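Can a Robot Really Do Laundry?

You may have heard that robots can do the wash now. Be careful with that word "can." A robot named Undus was taught by copying people, a method called imitation learning. Does copying mean it understands socks? I doubt it.

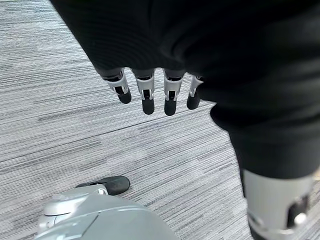 Four fingers over a striped carpet, then a teal cloth inside the drum:
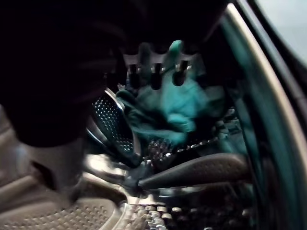
What did the test show?

Undus got 5 tries at pulling out a cloth. It did the job 3 times and failed 2 times. Urmas Dzene, who ran the test, was pleased. I'd like to see a hundred tries first, with jeans and a tangled bedsheet.

What should you ask?

When someone says a robot learned a chore, ask how many times it tried. Ask if it worked in a different house, too. Undus hasn't been tested in one yet.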